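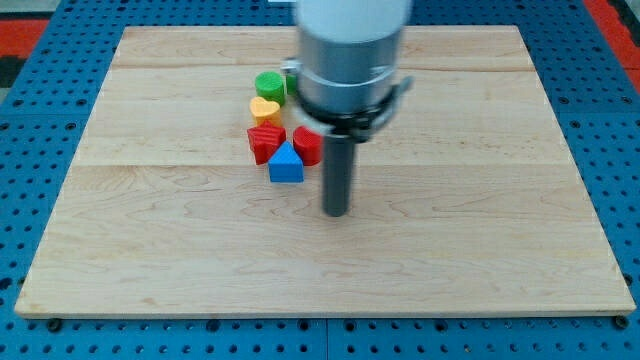 I made the "best ever" potato salad again in January, my third attempt, and it still tastes like cold potatoes in mayonnaise. It's fine. I'd eat it at a picnic if the line for the ribs was long. But the recipe came with 186 five-star reviews, and I would like to know what all those people were eating.

I have a theory, which I've been boring my friends with for a while. Most of the stars on recipe pages are given by people who haven't cooked the dish. Go read them. "Can't wait to try this!" Five stars. "Looks amazing, pinning for later." Five stars. Then somebody named Carol writes that she swapped the sour cream for yogurt, left out the eggs, used sweet potatoes and cut the sugar, and that it was perfect. Carol made a different salad. I'm happy for Carol, but her stars belong to her own recipe.

Gitau Were thinks I'm being a crank. He cooks from his phone most nights and says the rating works well enough to weed out the real disasters. Maybe so. A low score probably does mean something. My complaint is with the top of the scale, where everything sits at 4.8 and a decent weeknight pasta can't be told apart from a great one. When I asked him for the last truly great thing he'd found that way, he named a banana bread. I've had that banana bread. It needed salt.

The word "best" has taken the worst beating. My grandmother's recipe cards say things like "Slaw" and "Other slaw." The second one is better, and she knew it, and she saw no reason to put it on the card. Now a slaw has to be the only one you'll ever need, even when the same site has two more slaws making the same promise. I don't think the people writing these are lying, exactly. I think they know a page called "Pretty Good Coleslaw" would get no visitors. I'd click on it, though. I'd trust it more than anything else on the screen.

And the times! "Ready in 15 minutes" assumes the potatoes have peeled themselves and the onions showed up already chopped. Muthoni Wanyama ran a lunch counter for seven years and tells me she can peel and dice enough potatoes for a family salad before the water boils. I believe her. I also believe that she's not the person looking up how to make potato salad. For me it's half an hour before anything gets hot, and then the potatoes have to cool, a step the recipe waves away with "chill until ready to serve." Chill how long? Overnight, in my experience, if you want the dressing to taste like more than the jar it came from.

What would I put in place of the stars? One question would do a lot: did you make it again? A dish somebody has cooked four times in a year has earned something, even if they never got around to gushing about it. I'd also take a plain note on what went wrong. The most useful comment under that potato salad was from a man who said it turned watery by the second day and he'd salt the cucumbers first next time. He gave it 3 stars. His was the only advice I used, and it did fix the water.

It didn't fix the flavor. I ended up adding mustard, a lot of dill and the brine from a jar of pickles, and I liked it a good deal more. I haven't left a review. I'd only be doing what Carol did.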